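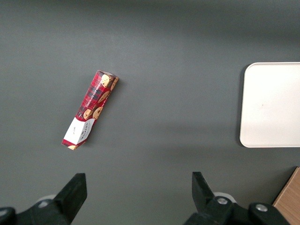

Chocolate chip cookies in a red tartan box

Moving clubs mid-season – what happens to my registration and fees?

Posted in Rugby Union > Club and Community, January 17, 2021

Hi all, long-time reader and first-time poster, so please be gentle! I've played in the back row for Dabbas for a fair few seasons now and have loved nearly all of it, but I've taken a new job out at Loltley and the drive back for training twice a week is going to do me in. The Loltley club has been very welcoming and would like me there as soon as I can manage it.

My trouble is that I signed a player agreement with Dabbas before the season and paid $972 up front, which covered my subs, insurance and the tour in July. It's an amateur club, so there's no wage or anything like that involved. The agreement says I'm "committed for the playing season" and that fees are "non-refundable except at the club's discretion". I've played 3 games so far.

Can they stop me from moving? And do I have any hope of getting some of that money back, particularly the tour part, given I won't be going? I really don't want to fall out with anyone over it. They're a good bunch and half of them helped me move house.

Posted by tightheadtourist

Replies

backrow_and_brew

Welcome aboard, and congratulations on the new job! I was registrar at my own club for longer than I care to remember, so I've seen plenty of these go through and most of them end with everyone still on speaking terms.

There are two separate matters here and it helps to keep them apart in your head. The first is your registration, which sits with the union and not with Dabbas. You'd ask Loltley to put in a transfer request, Dabbas gets a set time to respond, and in the competitions I've dealt with the old club could only object on a few grounds, the usual ones being unpaid fees, unreturned gear or a suspension you haven't finished serving. Do check your own competition's rules, as they vary, and have a good look at the cut-off date for transfers while you're in there. Some comps also want you to have played a minimum number of games for the new club before you're eligible for finals.

The second is the money, and that's between you and Dabbas. Insurance is generally gone once it's paid. Subs might be partly refunded if you ask nicely. The tour is where I'd put my energy – ask for a breakdown of the $972, and if they haven't booked your seat yet, or another player can take it, I'd think you have a very fair case whatever the discretion wording says. Put it in an email so there's a record, but ring the club first. A phone call before the paperwork lands does wonders.

And give the training kit back, washed please!

Skustska Second Row

they cant make you play for them, its amateur. just get the transfer in and worry about the money later

reltus_reserves

I'd be a bit careful with the reply above, kindly meant though I'm sure it is. I moved from Reltus to Skustska a couple of years back and put my transfer in before I'd sorted out what I owed for a club blazer, and the whole thing was held up while the two clubs emailed back and forth. I missed 3 matches and spent them running water, which was good for my humility and not much else.

In your shoes I'd ask Dabbas to confirm in writing that you're all paid up, and only then have Loltley lodge the request. On the refund, I got the unused part of my subs back without any fuss, but I did have to ask twice as the first email went to an old address.

If you really do get stuck, your union should have somebody who looks after player movements, and ours was lovely on the phone. Best of luck with it all, and I hope the new mob look after you.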